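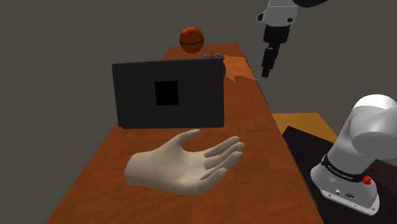 By Gearóid Noonan
Final project report, Local History and Materials

Where Did the Bevetton Tables Come From?

When I started this project in July I thought I would be writing about furniture, and I suppose I still am, but most of my time went into reading old letters and drinking tea with people who were very kind to me. My grandmother grew up in Bevetton and always talked about the long tables in the parish hall there, where the whole town would sit down together after the harvest. She could tell you who sat where and who had to be kept apart. I wanted to find out who made those tables and what happened to them.

The first thing I learned is that there was a workshop, called Mac an tSaoi after the family that ran it, down by the river where the car wash is now. They made church pews, school benches and coffins, and in slow months they made tables. I found their order book in the town library, in a box with somebody's seed catalogs, and it took me 7 afternoons to read because the handwriting leans so far over that it is nearly lying down. The hall order is on a page of its own. It lists 30 tables, all long enough to seat a family on each side with room for the grandparents (that is how the book puts it, and I liked that very much!).

Finding out about the wood was harder. The order book only says "the red boards, as before," and I went back through the earlier pages looking for what "before" meant. The closest I got was a bill from a timber yard in Sturnier for 1452 feet of board, paid in two parts, with a note complaining about the state of the road. The bill doesn't name the tree either. My teacher thinks cherry, and my grandmother says beech with a stain on it, and she is very firm about that.

As for where the tables went, I can only answer for a few. The hall was sold when the roof got too expensive, and the contents were given away to anyone with a cart. One went to the school in Pekeo, where it was used for sewing lessons and later for storing paint. Two are in kitchens, and both families let me come in and crawl underneath to look for the workshop's mark. I found it on one of them, a small M burned into the rail near the corner.

If I had more time I would like to go through the school records in Pekeo properly, and ask about the benches too. My grandmother says they pinched.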